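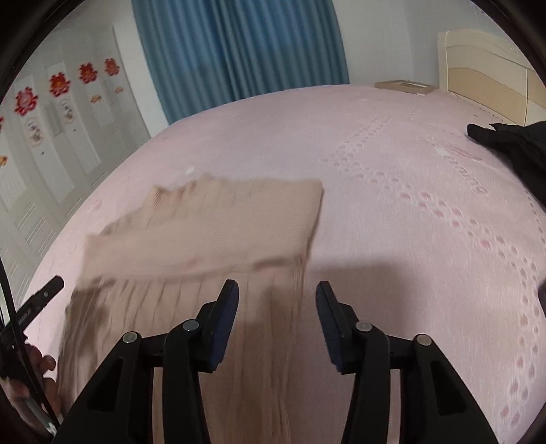 Hand-held gripper over a beige knit on a pink bedsheet, dark navy pads on the fingers

Posted in October by Ingvar Nørgaard
Last updated: 9:40 pm

Subject: Re: finger pads and sloppy pins on the hand-held

Hi all, hi Ragnheiður,

Ragnheiður Vídalín wrote:
> Our hand-held has started dropping thin knits. It closes fine on a
> towel, but a sweater slides out as soon as I lift. Iraklis thinks it's
> the pads, I think it's the pivot pins. What do you check first?
> And do you glue the pads or tape them?

Pads first, always – they take two minutes and the pins take an evening. Ours went the same way last spring (ribbed stuff was the worst!) and I had the whole linkage apart on the kitchen table before I thought of wiping the rubber. Lint and fabric softener, that was all it was. Warm water with a drop of dish soap, dry them properly, try again. Please don't use the strong solvent from the Zekby kit, it turned one of my pads shiny and I never got the grip back.

If they still slip after that, swap both pads together. I tape mine. Glue holds better but you'll be scraping it off for ages, and I never get the second pad on at the same height. Close the fingers on a strip of paper and pull: it should drag the same at the tip and further in.

Now the pins. You have 2 in each finger, same as mine. Hold the base of the finger and wiggle the tip sideways. A little play is fine, but if the tips pass each other when you close, the holes are worn and new pins won't save you. Þórarinn has the drawings for the Wamness fingers and printed me a pair, I'm sure he'd do it again if you ask nicely.

I look mine over every 60 garments or so many sheets of the log, whichever I remember. Oh, and check the little bracket up by the strap, mine works loose and then I blame everything else.

Let us know which of you was right!

Ingvar

You are receiving this because you subscribed to the Skolville list newsletter. Change your email settings at any time.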